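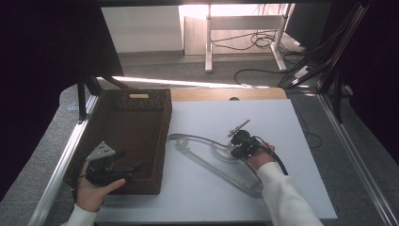 Quando é que um episódio deve ser rejeitado e gravado outra vez?
Sempre que o operador solta a peça fora da zona de trabalho, fala com outra pessoa durante a tarefa ou começa antes do sinal. Um erro pequeno que o operador corrige com calma fica no conjunto, com a etiqueta "recuperação".

Okora Mesa: regras de recolha e ficha dos dados

Versão 2 das regras. Texto mantido por Noemi Fiore e Narayanan Varma. O português não é a nossa primeira língua, por isso agradecemos correções de linguagem tanto como correções técnicas.

Conteúdo

O conjunto tem 718 episódios de manipulação com duas mãos em cima de uma mesa. As tarefas usam objetos comuns, como cestos abertos e peças de plástico transparente. Cada operador segura uma garra em cada mão. Foram separados 154 episódios para validação, e pedimos que não sejam usados no treino.

Antes de gravar

Verificar que os cabos das duas garras têm folga para chegar ao lado contrário da mesa. Um cabo esticado muda o movimento do pulso, e isto nota-se depois nas trajetórias.
Abrir e fechar cada garra 3 vezes, até ao fim do curso.
Usar mangas lisas, sem texto. Relógios e pulseiras ficam fora da sala.
Colocar o cesto com o lado comprido na direção indicada na folha da tarefa. Se a folha não indica nada, o operador escolhe e escreve a escolha no campo "disposição".

Durante a gravação

As duas garras ficam visíveis no início e no fim de cada episódio. A mão que não trabalha descansa ao lado do objeto, nunca por cima dele. Os objetos transparentes pedem mais atenção: a aproximação deve ser lenta e não se arrasta a peça contra a borda do cesto. Não é permitido ajudar com os dedos. Se a peça cai no chão, o episódio termina nesse momento e recebe a etiqueta "queda".

Anotação

Cada episódio é lido por duas pessoas que não o gravaram. Em caso de desacordo decide Luana Lopes. Nas primeiras semanas aceitámos descrições livres e foi um erro, porque a mesma ação aparecia com nomes diferentes. Agora só se usam os verbos do ficheiro verbos.txt.

Limitações conhecidas

Todas as gravações foram feitas no laboratório de Zorninley, com a mesma iluminação. Há poucos operadores canhotos. Os episódios de junho usam a calibração antiga e não devem ser misturados com os outros sem conversão.

Privacidade

Os operadores assinam o consentimento antes da primeira sessão e podem pedir a remoção dos seus episódios. O som não é guardado.

Contacto

Dúvidas sobre as regras: Noemi Fiore. Dúvidas sobre calibração: King-fai Kuo.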